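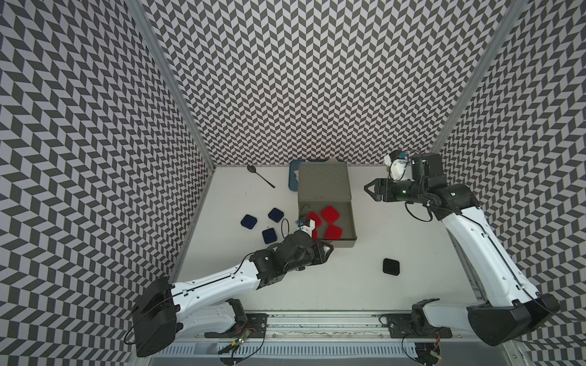 Gray box with lid open, red pads in the tray.

8 May 2023

Profile records, second pass. Today I worked only on the advisor and director entries for Hira and Brarka. The export has 295 career lines, and 74 of them have no end date. I wanted to know if an empty end date means "still in this position" or only that the person who typed it did not know.

I took the Brarka lines first. Most of the empty ones are advisor roles. A director has to be registered, so there is a paper for the start and a paper for the end. For an advisor there is often only a press note when he joins, and then silence. I marked these lines "open, not confirmed" and did not change the text of the biography.

The verb tense is a bigger problem than I expected. Our template writes "serves as" when the end field is empty, so the biography says something we can not support. I tried "has served as" in the test copy. It reads a little heavy but it is safe for both cases. To discuss with Hrvoje before I touch the live template.

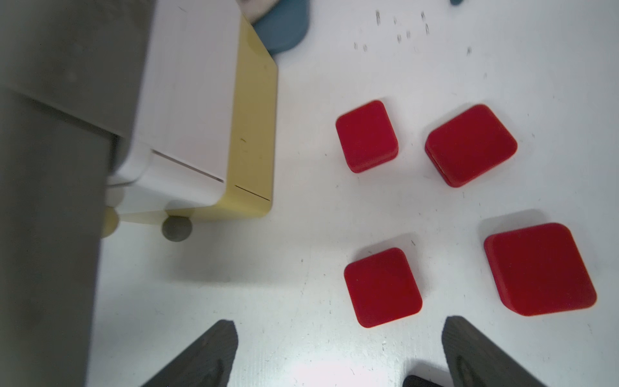 Red blocks on the white table.

Hrvoje Stoyanova is in the file 2 times, once under Vrabec and once under Plaltau. Same person, I asked him. In the Vrabec record he is "co-founder", in the Plaltau record "founding partner". He says both are correct, they are different companies and different papers. I merged the records and kept each title with its own company. The old record number now points to the new one.

Also found: "prior to that" is put by the template between any two lines, also when the dates overlap. Two roles at Hira were held in the same years and the text makes them look like one after the other. I switched the phrase off for overlapping dates. Where the start year is missing the order is still a guess by the script. Not solved.

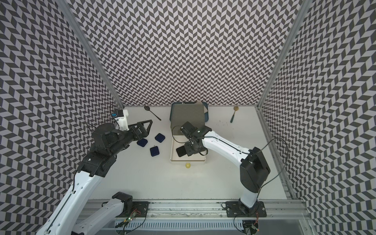
Should a board seat and an advisor role at the same company go in one line?
Keep them in separate lines, each with its own dates. The duties are different, and the board seat can end while the advisor role continues.

I corrected the Hira lines after this rule. Brarka is half done, I stopped at the letter M.

One thing to remember for the July export: the column for country was moved, and the import reads it as the department. Check it before running.

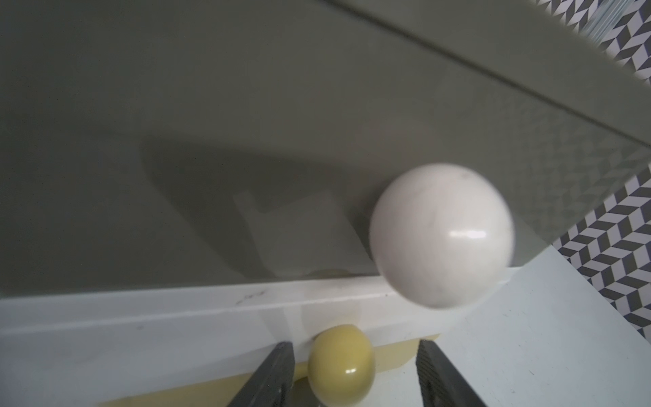
What do we write when a company changed its name during the time of service?
Use the name the company had when the person joined, and put the later name in brackets after it. The link goes to the current company record.

Left for next time: rest of Brarka, the missing start years, and the template wording with Hrvoje. Test copy is saved in the shared folder under profiles, do not overwrite it please.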